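Loredana Lombardi had ironed her good blouse for the open day at Gilgate, and then, because it was June and the bus had no windows that opened, she had creased it again before the second roundabout. Her niece Liliana met her at the door with a paper badge and a kiss on each cheek.

"You came! I thought you'd say your knees were bad."

"My knees are bad," said Loredana. "I came anyway."

She had cleaned the rooms at the Hotel Astier for 31 years, and when Liliana first told her that she was teaching machines to do housework, Loredana had laughed so hard she'd had to put down the telephone. Now she followed the girl along a corridor, past a table of very small sandwiches (she took two, and wrapped one in a napkin for the journey home), and into a bright room where the visitors were standing politely against the wall.

A young man called Kashyap was giving the talk. He explained that a person did the job first, holding the grippers, and that the machine would learn from watching how they moved. It needed 500 goes at a thing, he said, before it was any use at all, and they had reached nearly 12 that morning. People laughed, and he went a little pink — he had meant it quite seriously.

Then he nodded to Liliana, and she took up her grippers, one in each hand, and bent over the toilet. 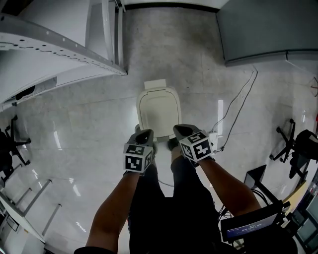
*Liliana at the front rim, with the lid still down.*

Loredana watched with her head on one side. She had promised herself on the bus that she would say nothing whatever, and she held out for a good minute, which those who knew her at the Astier would have thought remarkable.

"You're too far back, darling," she said. "You'll have no back left by forty. Bring your feet in."

Liliana brought her feet in. Kashyap looked from one of them to the other, and asked, very nicely, whether the lady would care to show them how she would do it herself.

"With those things?" said Loredana, but she was already pushing up the sleeves of the blouse, and looking about for somewhere safe to put her sandwich.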